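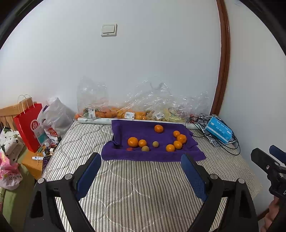

6 December 2025, evening. Rules for the fruit task

I want to write this down before I sleep, while I still remember the order in which I was thinking.

Today was fruit. The sheet from Fultico says only: "Objects of similar shape, soft surface below, pick and place." It is one line, and I have spent most of the day on what it does not say. The surface I chose is the purple towel on the bed. The objects are oranges of different sizes, two olive-green ones and one small red. I like this set very much. The big orange opens the fingers wide, and for the small red one I must close them a lot before the pads touch anything.

The handbook, which we all call Marsden after the town where the first version was written, has a rule 4: "The operator shall not rearrange objects by hand during a recording." I agree with this rule. But it does not tell what to do when an orange rolls. On a table a rolled orange goes to the floor and the recording is finished, very clear. On a towel it rolls a little and stops in a fold. Is it still the same task? In April I asked the same thing about potatoes, and the answer was "use judgment." I do not think a standard should say "use judgment" at the place where people will do different things.

So I made my own rule for today and wrote it in the notes field, so that the person who checks it can see it. If the fruit stops on the towel, I continue, with the gripper only. If it leaves the towel, I stop and mark the recording as failed. I do not delete it. The deleting is what worries me most in this work. A failed one is also information, and when everybody deletes the ugly ones, the machine learns from a world where oranges never roll.

Second thing, the speed. Marsden says "natural speed." My natural speed in the morning is slow, and after lunch it is fast and a little careless. I could see it myself when I played the recordings back. I think I close the fingers too hard when I am hurrying, and an orange forgives this but a ripe tomato would not. For tomorrow I write here: count one breath before every grasp. It sounds silly, but it helped me in Hisolthorpe when we did the cups.

Third, privacy. I have argued for this one since I began, so I should be strict with myself also. The rule says no faces, no documents, no addresses, no screens. It says nothing about labels, bags from shops, medicine, clothes with words. With the camera so wide, half of the bedroom comes in. The towel is in the middle, but there are price labels on the packed fruit by the wall, a red paper bag, small bottles on the bedside table. Nothing of this is secret. Still, I think a person should decide it and not only forget it. I will propose a new line for the checklist: before the first recording, look at the edges of the picture and ask if you would show each thing to a stranger.

But I do not want them to write "clear the room." At the Eltatar meeting one person wanted exactly that, only a plain surface and nothing around. I said then, too quietly, that real homes have bags and cables on the bed, and a robot which has seen only clean rooms will be confused in mine. Both are true, the privacy and the mess, and the rule must have space for both.

The project wants 1,000 good recordings from every operator. I have 291. My English is slow for writing comments and maybe I write too many of them, but the checker returned only a few of mine, and never for missing notes.

To send to Fultico, when I have the courage:
Rule 4, add what happens when an object rolls.
Failed recordings are kept and marked.
Checklist line about the edges.
Ask if two grippers must always be both in view at the start, the text says "should" and I never know if "should" is a must.

My right hand is tired from the trigger. I must also buy more small fruit, the size of the red one, I have too few of those for a fair set.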